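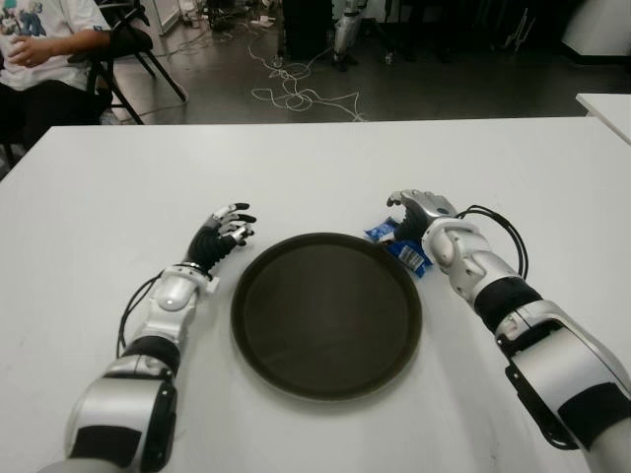
Transport tube closures: change to the Mitalard screw cap

Laboratories ordering Mitalard 10 mL flat-base transport tubes through Praltgate will receive tubes with a revised screw cap from the February shipments. The tube body is unchanged. Catalogue numbers are unchanged, but the lot prefix moves from M to MT so that receiving staff can tell the two versions apart without opening a bag.

The previous cap sealed on a flat liner seated against the tube rim. The revised cap has no liner. It seals on a moulded plug that enters the bore, with a secondary contact ring on the rim. Removing the liner takes one component out of assembly and does away with liner displacement, which was the most common fault recorded against the old cap in our returns log.

Praltgate tested the revised closure at the Chávez Street laboratory over the winter. A total of 2,788 tubes were filled with dyed saline to the nominal volume, closed by hand, laid on their side and held at room temperature overnight. A subset of 627 then went through a pressure differential test in a vacuum chamber. Tubes were read against absorbent paper and any visible dye was recorded as a leak. Five leaks were recorded in the overnight test, all of them in tubes where the cap had been cross-threaded on closing. No leaks were recorded in the chamber.

Cross-threading needs attention with the new design. The plug has to be centred before the thread engages, and a cap started at an angle can feel tight while it is still proud of the rim. Collection staff should set the cap down square, turn it back slightly until the thread drops, then close. A correctly closed cap sits flush with the moulded shoulder on the tube.
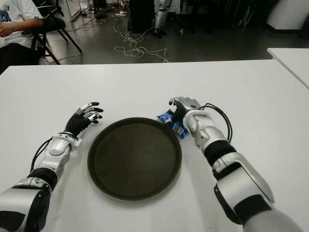 Removal torque is slightly higher than for the lined cap. Sites using manual decapping should notice little difference. Sites using a bench decapper will need to check the torque setting and, on older units, the jaw insert, as the knurling on the revised cap is finer. Inserts can be ordered on the usual consumables form.

Cap height has increased by less than a millimetre. Tubes still fit the standard 45-place foam rack and the 44-place freezer box with the lid closed. They do not fit the older low-profile box, which was discontinued some years ago but is still in use at several regional sites. Please check which box you have before transferring stock to cold storage.

The temperature rating is unchanged. Tubes may be frozen to -80 °C provided the fill does not exceed the upper graduation. The revised cap may be centrifuged under the same conditions as the previous one, with the tube supported to the shoulder. Neither version is suitable for autoclaving once closed.

For laboratories using Flivau for stock control, the item record has been updated to accept both lot prefixes. No action is required unless your site has a locally edited validation rule on the lot field. In that case the MT prefix will be rejected at receipt until the rule is amended.

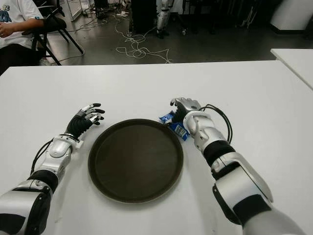

Two robotic hands at a white table, one on each side of a round dark tray.

Existing stock with the lined cap remains valid to its printed expiry date and does not need to be returned. Caps are not interchangeable between versions. Old and new tubes should be kept in separate bins until the lined stock is used up.

The revised drawing, test summary and certificate of conformity are available from Praltgate technical support. Quote the full lot number, including the prefix.

Issued 25 January 2020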